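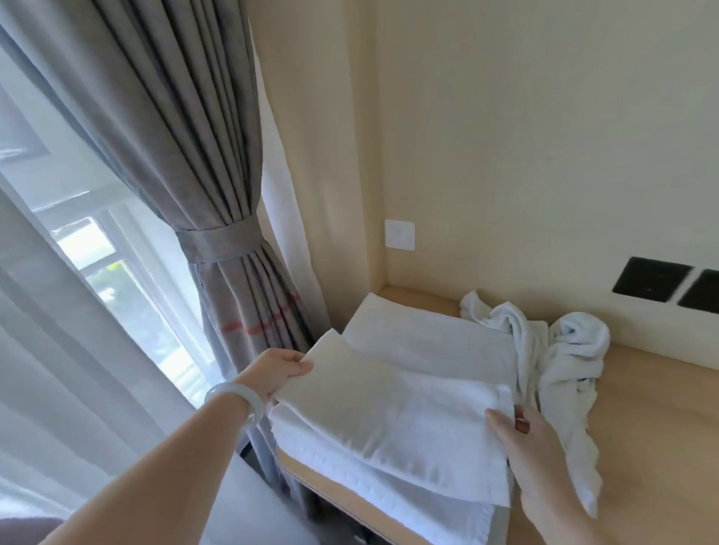

Helmi Kokkonen asks guests to leave used towels unfolded, so that they aren't mistaken for clean ones.

4.2 Stacking the towels

1. Lay the bath towel down first, folded into a rectangle.
2. Put the hand towel on top and line up the corners.
3. Press the sides flat with your palm – don't tug the hem.

Note: keep used towels out of the stack. At the Flallenen flat they go down to the laundry room.

Caution: never stack damp towels. Leave a gap of 2 cm between stack and wall.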